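Section 2: Setting out the table and sorting the boxes

If you've come straight from section 1 you'll have the stock sheet, a pencil and a cup of something. Put the cup on the windowsill, please. I've been doing the Tudus boxes for long enough to have ruined a whole sheet with tea, and I'd do it again if I let myself.

This section covers the small black boxes: getting them onto the table, sorting open from closed, looking them over, and getting them ready for the Indgate crates. Filling in the sheet comes in section 3. It reads like a lot, but once you've got into the swing of it a batch goes by in a morning (a Saturday morning in my case, with the radio on).

Before you start

Find the big white table. The old brown table is lovely but you can't see a black box against it when the afternoon light goes, and I've sent boxes off with dust all over them that way. Wipe the white one with a damp cloth, then a dry one. There's a long curved brown mark across it that will not come off. I've tried bicarb, I've tried washing-up liquid, Farzad Ghaffari tried something out of a bottle with no label. Leave it alone and work over the top of it.

You'll want:
a soft dry cloth (an old cotton T-shirt is perfect)
a soft brush, the sort for make-up or watercolours
a roll of Shokri paper tape
the pencil and the stock sheet

Note: no pens near the boxes! Ink on the white inner parts is there for good.

Laying out

1. Take out only a small handful of boxes at a time. I know it's tempting to tip the lot out and get going, but they slide about and knock into each other, and the corners do mark.

2. Lay each one flat, top side up, with plenty of table between it and its neighbour. You want to be able to get your fingers round it without nudging the next.

3. Put any open one in the middle, hollow side up, so you can see the white rim and right down into it.

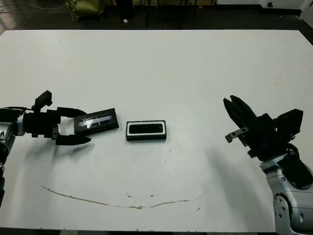 Open box flat on the table, white inner rim showing.

4. Pick up each of the others in turn and tilt it towards the window. Tilting is the whole trick, really. Lying flat they all look spotless, and then you tip one and there's a thumbprint right across it, clear as anything. Hold it by the long sides and keep your fingers off the top.

5. Wipe with the dry cloth, going along the length. Don't breathe on it and rub, however much you want to. I still catch myself.

Caution: never use spray polish. It gets into the edges and dries white, and then you're there with a cocktail stick for the rest of the evening. Siamak Shojaei did a whole crate with lemon polish one October and we could smell it until spring. 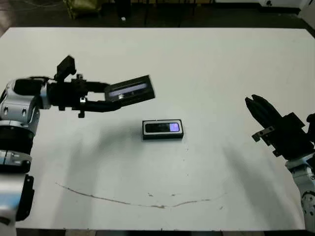
Once you've wiped one, put it back down gently, in the same place you took it from. That sounds fussy, but if you start shuffling them you'll lose track of which you've done and end up wiping the same box twice and another one never. If you do get muddled (I do, usually when the phone goes) just start the handful again.

Checking the top

This is the bit people rush. The tops aren't all finished to the same standard and you do need to look at every one properly, from straight above.

6. Stand the box on the table and look down on it. Take your glasses off or put them on, whichever way round works for you.

7. Follow any light edging round with your eye. It should be an even line. If it wanders, or there's a gap, put a pencil tick in the "look again" column and move on. Don't try to push anything back into place.

8. Where there are fine teeth along a strip, use the soft brush and nothing else. Stroke with the teeth, never across them. Dust loves it in there and the cloth only pushes it further down. 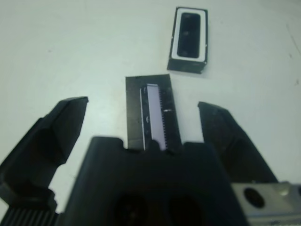 Top of an upright box: long pale strip, with the row of fine dark teeth down its right edge.

9. Turn the box so the light comes from the other side and have one more look. Small specks are nearly always lint from the T-shirt, so give them a flick with the brush before you write anything down.

Note: a small scratch on the black is fine. We've never had one sent back for that. A crack isn't fine, and neither is anything that rattles when it didn't rattle before.

Open and closed

Now to put the handful in order. I like to have them in a rough row across the table so I can run my eye along and see what's left to do. Rough is good enough. Farzad lines his up with a ruler and I've given up saying anything.

10. Leave closed boxes closed. If there's a clear window you can check what's inside through that, and there's no need to go prising anything up to make sure.

11. Keep an open tray next to the box you think it goes with, and don't press the two together until you've tried another if it feels tight. They ought to go with hardly any push.

12. Turn any printing so that it faces you. It saves you twisting your neck when you come to copy it onto the sheet in section 3.

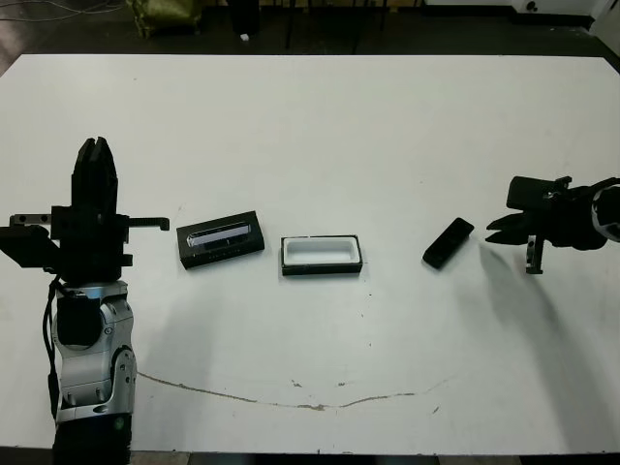
Packing for Indgate

13. Line the crate with the grey felt, smooth side up.

14. Put the closed boxes in first, flat, and slide a bit of card between the layers. Open ones go on top with a strip of Shokri tape across, stuck lightly at both ends. Press it hard and you'll get gummy marks, and it's back to the brush.

15. Write the Faltix crate number on the card in pencil. Our biggest run so far was 289 boxes and I lost an entire crate for 10 days for want of doing this.

16. Give the table another wipe before you take out the next handful.

If you have odd bits left over at the end, put them in the jam jar and leave a note for Siamak, saying which crate you were on.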